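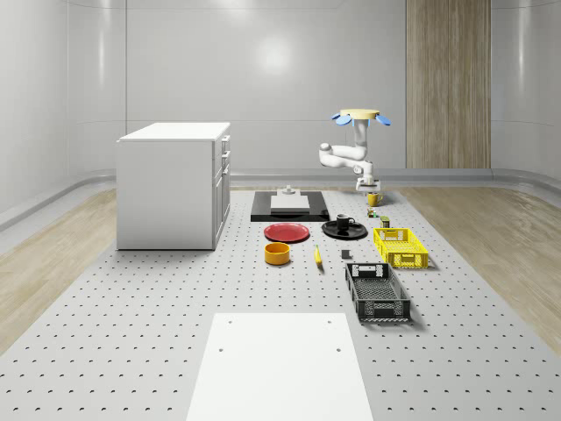
Small yellow mug, gripper just above it. Render.

October 22, 2025

Glaze notes, cone 6 satin yellow for the Nukico order.

Third batch of the yellow is mixed. Dry weight 1,000 g, same recipe as July except the new bag of feldspar from Girkum. Sieved twice at 80 mesh. It came out thicker than the last batch with the same water, so I added a splash at a time until it dripped off the stick the way I like. Should have written down how much. Next time weigh the bucket before and after.

Dipped test tiles in three thicknesses, two-count, three-count and four-count. Two-count went on streaky over the speckled body. Four-count cracked while drying on one tile, right at the corner. Three-count looks fine raw.

Bisque load from yesterday unloaded. 38 mugs in, 33 good. Three have hairlines at the bottom handle join and two warped at the rim. All five came off the same board, the one nearest the door, so I think that board dried too fast. Moved the rack to the back wall and put plastic over the handles. Keep it like that for the next throw.

Prullell kiln: bottom elements are getting slow. Last glaze firing took about 1,695 minutes start to unload temperature, and the witness cone on the bottom shelf was barely bent while the top one was flat. Put the tiles on the middle shelf for now. If the bottom is still behind after this firing, order elements. Check the lid gasket too, there is a gap on the hinge side.

Wax: the old pot has gone lumpy, threw it out. The new one needs thinning. Feet waxed on all the good mugs, let them sit overnight before dipping.

Still to do
- kiln wash on the two half shelves
- relabel the rutile bucket, the marker has rubbed off
- reclaim clay, both bins full
- ask Ndung'u if they want the foot bare or glazed, the order sheet says one thing and the sample is the other

Tiles go in tonight, slow cool from 1,900 F. Don't open the lid before it reads under 200.

We use cookies to improve your experience on this site. Accept | Manage settings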